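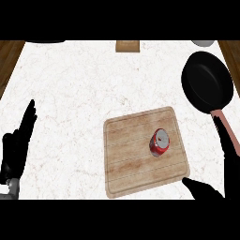 Kitchen scene in the Ponoder sim, can on the cutting board, both arms in.

Sun 27 June

OK quick one, I have to be out the door in a bit but three people emailed asking if Ponoder is worth the money so. Notes, in no order.

What you get: a simulator for two-arm setups, a bunch of ready-made rooms, a couple of gripper models and a year of updates. $499 for the single seat license. No hardware. A few of you seemed to think arms came in the box, they do not, it's a download and a license key. The key comes in a separate email which went to my spam, so look there first before writing to support like I did.

Install. Fine on the desktop, awful on the laptop. 48 minutes on the laptop, most of it pulling down the rooms, and then it wanted a restart. You can't pick which rooms you want. I don't need the warehouse! Let me skip the warehouse.

The kitchen is the best one by a mile. Marble counter, wood on either side, frying pan with a copper-colored handle, the board, a red soda can lying on its side. I've been using can-off-the-board as my standard test for everything, did the same with Kazemi last year. A can on its side is a nasty little object. Rolls if you breathe on it. In Kazemi it used to sink halfway into the table or shoot off into space, and I have not seen that once here, so whatever they did with contacts, good.

Materials look nice too. The marble has some veining in it, the board has stains and scuffs like someone has been chopping on it for years. The pan gets soft reflections on the inside rim. Does that matter for training? Probably a bit, if you're working off camera input. I like looking at it anyway.

Shadows are weak though. The can hardly has one. Looks a bit like it's been stuck on top of the board, and if your policy leans on shadows for depth you'll want to fiddle with the lighting settings (second tab, under Render, not under Scene where any normal person would look).

Default camera view also gives you black bands top and bottom and I haven't found the switch for it. They chop off the stuff at the back of the counter. If anybody knows, comments are open.

Two arms: this is the reason to buy it. You can drive one and leave the other parked, or run both from a script. Left one parked well off to the side over the marble is how I've been working, right one close in by the corner of the board. Collision between the arms is on by default, thank you. Nanura charges extra for the second arm, last I checked, and the second arm there is laggy.

Scripting is Python, docs are okay up to chapter 4 and then they just sort of stop. The page on grasp events is a heading with nothing under it. I ended up reading the sample files, which are better then the docs anyway. Ran 3000 can resets overnight on the desktop and it was still going in the morning, no crash, memory a little high. Kazemi never made it through a night for me.

Support: wrote on a Tuesday, got a real answer from Zsófia Bakos the next day, with a config file attached that fixed my gripper force problem. She also said the docs are getting redone in July. We'll see.

Stuff I don't like, quickly. The undo only goes back one step. No way to save a camera position by name. The license is tied to one machine and moving it means another email. And the export to Zusevum format loses all the friction values, silently, no warning, I lost an evening to that. Check your numbers after export. Really, check them.

So would I pay again? For two-arm work yes. If you've only got one arm and you're happy in Nanura, stay there, save the cash. If you're still on Kazemi, I'd move.

I paid for my own license btw, somebody always asks.

Will do a seperate post on the friction thing with the numbers I re-entered by hand. Gotta run, dishwasher guy is coming.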